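Carpet Wear in the Atinga Room
Student project report, Interior Materials
Tsegereda Hadgu

Background

The Atinga room at Candstead College is used for group work and for storing project materials. The floor is covered in grey carpet, and the college wanted to know if it should be replaced now or left until the next refit. My project was to look at the condition of the carpet, try two ways of cleaning it and compare the cost of cleaning with the cost of new tiles.

Method

I marked out test areas with masking tape. One was inside the door, where people walk most, and the other was beside the back wall, where timber is usually left lying on the floor. Each was vacuumed first. Half of each area was then cleaned with plain warm water and a white cloth, and the other half with Sturkeo carpet shampoo mixed as the bottle says. I left everything to dry overnight and checked it in the morning with the ceiling lights on and then off.

I also asked the people who use the room what they thought of the floor. Most had not noticed it. One asked for the timber to be moved because she had tripped on it.

Results

The shampoo lifted more of the darker marks near the door than the water did. By the back wall there was little difference between them. Small bits of white lint and paper came back within a day, and the vacuum picked these up without trouble.

The striped pattern made judging the result harder than I expected. From standing height the mix of grey, white and charcoal hides light soiling, and I had to kneel to see where one half stopped and the other started. A plain colour would have shown much more.

Cost

Wirnico quoted $4000 for new carpet tiles and $700 to lift and take away the old ones. Having the whole room shampooed was quoted at $400.

Recommendation

Clean the carpet and keep it. The pile is still sound and the stains are faint. Timber should go on a rack off the floor, and the area inside the door needs a mat. I would repeat the check in September, using the same areas and the same lighting.

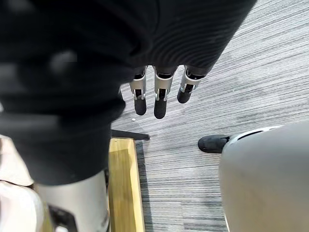 Candstead Student Projects, Issue 2

Grey striped carpet with a narrow wooden plank. There are faint marks and slightly darker patches in the pile.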